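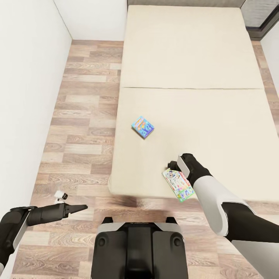 Visit Report: Vonen Simulation Laboratory Open Day

Our delegation attended the open day held by Vonen on December 13, 2022. The program comprised a briefing, 2 demonstrations and a discussion period. Up to 43 visitors were admitted to each session.

The laboratory develops household tidying tasks in simulation before any trial on hardware. Staff presented Fakir, the software in which rooms and objects are modelled, and Drilau, the controller for the two-armed robot. The object library holds 205 items, many of them games, booklets and small cartons. Visitors were advised that flat printed items remain the most difficult to grasp, as the fingers must press on the surface before they can close.

The second demonstration concerned the handling of boxed games at a desk with a storage bin.

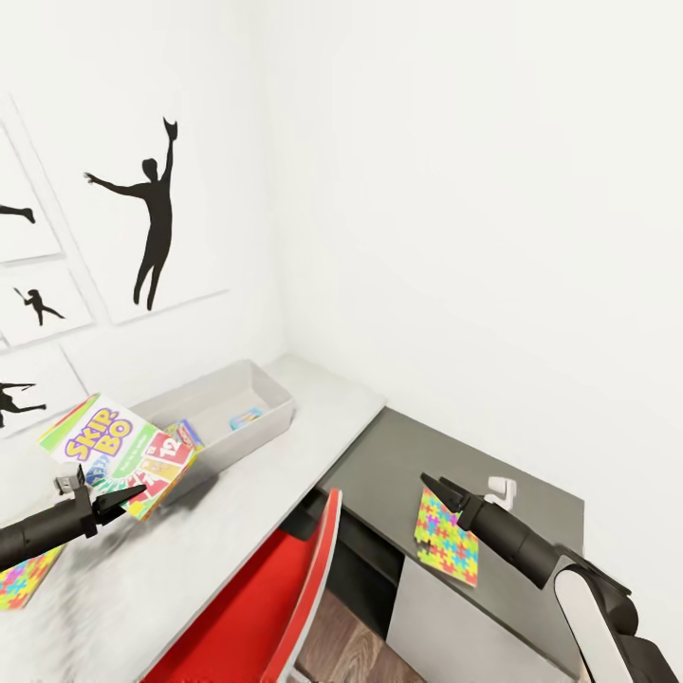
DEMONSTRATIONS

The left gripper held a Skip-Bo box in front of the bin, while the right was open above a jigsaw puzzle box. Operators explained that each arm may be directed separately, and that a task is recorded 500 times with the objects in altered positions.

Questions from the floor dealt with licensing and with the modelling of soft furnishings. Vonen undertook to provide written answers through its training partner, Flitetti, in February. Members wishing to receive a copy should notify the secretariat.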